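Haldane activity room, table check
Site: Biscombe
Date: Monday, November 26, 2018
Form 113, replaces the October one

Table
Top: OK. No splinters found along front edge, ran a rag over it and nothing snagged.
Legs: tight. One foot pad missing, back left. Ordered from Mutano, ref 581.
Wobble: slight, only if you lean on it. Recheck when pad comes in.

Cardboard sheet
Lies flat: yes. Keep using it, saves the tabletop.
Tape underneath: none. Fine for now.
Replace if it tears or starts lifting at the corners. Spare sheets are behind the Flestadier cabinet, 2 left.

Wooden cubes
Edges: felt all the way round, no sharp spots.
Cracks: none.
Finish: bare wood on the light ones, do NOT wash in the sink. Dry cloth only.
Loose cubes on floor: none at time of check. Look under the table too, thats where they end up.
Stacking: keep it low, on the cardboard, away from table edge.

Cubes on the sheet: 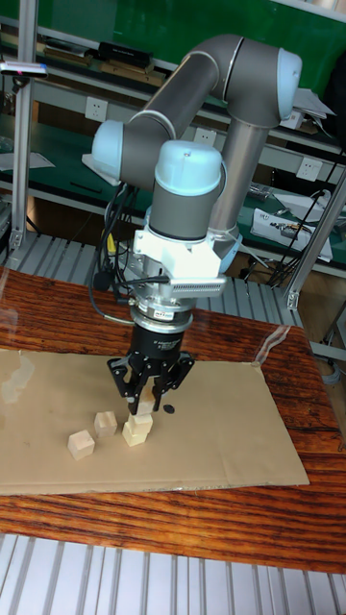
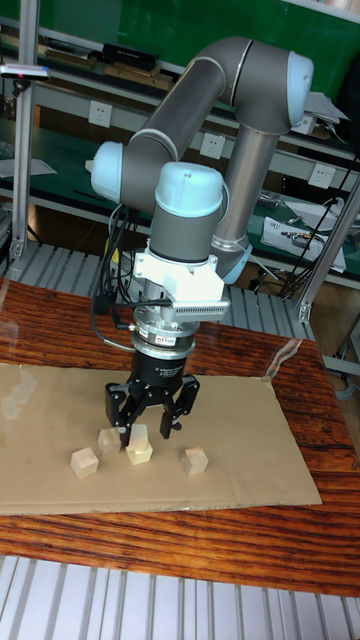
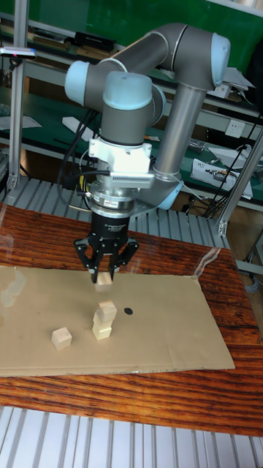 Cables and walkway
Floor leads: clear of the door side. One needed re-taping, done.
Outlet cover by the sink: cracked. FAIL. Reported, dont use till its changed.
Walkway: 2 chairs moved back against wall.

Lighting
Over table: OK.
By door: flickers on start up, then settles. Tube to be swaped.

Result: pass exept outlet cover. Foot pad still open.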